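Call for participants: Prondomville Student Robotics Club, hand-held gripper project
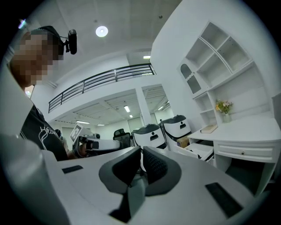 Who we're looking for

We have seats for seven students this April, and we'd love to hear from you even if you've never touched a robot in your life! Most of us hadn't either when we walked in (Tudor Sandu joined us from the choir). You should be patient with your hands, happy to do the same small chore again and again, and willing to wear the cap with the camera on the brim while you do it.

What you'll do

You'll work in pairs with the hand-held grippers - picking things up, putting things away, opening drawers - and then help sort the recordings afterward. Sessions run 90 minutes, with two a week, and there's usually tea somewhere in the middle.

How to apply

Write a few lines about yourself to Luminița Bucur or Songül Şimşekoğlu at the club desk in the Krasniqi building. Please mention which afternoons you're free, and whether you're left-handed - we're short on left-handers. Veronica Lazăr will write back to everyone, though it may take her a little while during exams.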